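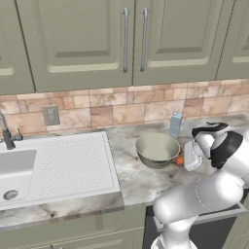 About Plomano

Plomano builds low-voltage distribution boards, motor control centres and control panels for factories, water works, commercial buildings and public sites. We design the equipment, make the enclosures, wire and test it, and look after it once it is in service. The work is done under one roof at our Serkeck works, with a second, smaller team at Sovness who handle site work and spares.

We employ 44 people. Most of them are wirers, fitters and test engineers, and the rest are in design, purchasing and the office. We take on apprentices in both wiring and sheet metal, and several of our present section leaders came to us that way.

How we started

The company began as a repair shop for starters and contactors. Customers would bring in a failed unit, wait for it to be rebuilt, and take it back to the plant the same day if they could. Before long some of them were asking for whole panels to be replaced, and the repair bench became one corner of a panel shop. We still do repairs and we still keep a counter at Sovness where you can bring a part in and talk to someone about it.

The move to Serkeck gave us room for our own metalwork. Until then we bought in every enclosure and had to fit each job to the sizes we could get. We now fold, weld and paint most of our own, and buy in only where a customer has a standard type they want to keep.

What we make

Our main product is the Hegde range of distribution boards. A Hegde board is made up of separate sections bolted side by side, with a cable chamber that can be placed at the rear or at the side of each section. Incoming devices can be fixed or withdrawable. The busbars are copper, and run at the top of the board as standard, although we will put them at the middle or the bottom when the cable routes call for it.

Motor control centres are built on the same framework. Starters can be direct-on-line, star-delta, soft start or variable speed, and can be mixed in one line-up. Where drives are fitted we work out the heat load for each section at the design stage and show the ventilation on the general arrangement drawing, so that the customer can check it against the switchroom.

We also make:

Control panels for pumps, fans and conveyors
Changeover panels for standby generators
Power factor correction units
Metering panels and sub-distribution boards
Outdoor kiosks and feeder pillars
Replacement doors, trays and chassis plates for older boards, including boards made by others

We do not make medium-voltage switchgear. If a project needs it we will work alongside the supplier you choose, and agree the interface details with them, but we do not quote for it or resell it.

How a job runs

An enquiry normally comes to us as a single-line diagram and a specification. If all you have is a load list, that is enough for us to begin. Our estimators go through it and send back a price with a list of any points where we have made an assumption. Please read the list. Most changes made late in a job come from something on it.

Once an order is placed, one design engineer is given the job and stays with it until the equipment has left the works. You get a general arrangement drawing and a set of schematics for approval. We do not cut metal before the drawings come back signed, except on repeat orders where the customer has told us in writing to go ahead.

Building starts with the frame and the busbars, then devices, then small wiring. Every wire is numbered at both ends. Each board has a build card that goes round the shop with it, and the people who did the work sign for their own stages. The cards are scanned and kept, and we can look up any board by its serial number. At present there are 1,939 boards on the register, and 1,718 of them are of the Hegde type.

Testing

Every board is inspected and tested before it leaves. Routine tests cover wiring continuity, insulation resistance, dielectric strength, the working of mechanical parts and interlocks, and a full function check against the schematics. Bolted joints on the main busbars are tightened to a set torque and marked.

Customers are welcome to attend. There are 2 test bays at Serkeck, both with a supply for running up control circuits and a desk where you can spread out drawings. If you want to witness a test, tell us when you approve the drawings so that a bay can be held for you. Test sheets go out with the board, in the door pocket, and a copy is sent by email.

Site work and service

The Sovness team delivers, positions and couples up boards that have been split for transport, and can carry out commissioning along with your own electrical contractor. They also do planned maintenance visits, thermal surveys and alterations to live sites during shutdowns. Night work is common – many of the plants we serve can only be switched off between midnight and 5 am.

Spares for current boards are held in stock. For older equipment we keep a fair number of contactors, trip units and fuse carriers which are no longer made, and if we have nothing suitable we can usually design a retrofit tray that goes into the existing cell without changes to the busbars.

Who we work for

Our customers are mostly electrical contractors, plant owners and consulting engineers. Food processing, water treatment and quarrying make up almost half of the order book. We also supply hospitals, schools and leisure centres, usually through the main contractor. We are happy to build a single panel, and a good part of the shop's work is single panels.

Ownership

Plomano is privately owned, and the owners work in the business. The Serkeck building belongs to the company and the Sovness unit is on a long lease. Our trading year ends in March.

Visiting us

The Serkeck works is open from 7.30 am to 4.30 pm. Visitors should come to the front office and sign in, and will need safety shoes to go on to the shop floor. We have a few spare pairs in the common sizes. Lorries should use the rear gate and ring the bell at the goods-in door.

The trade counter at Sovness opens at 7 am and closes at 4 pm. Please bring the rating plate details of the equipment if you are after a spare, or a clear photograph of the plate if it cannot be removed.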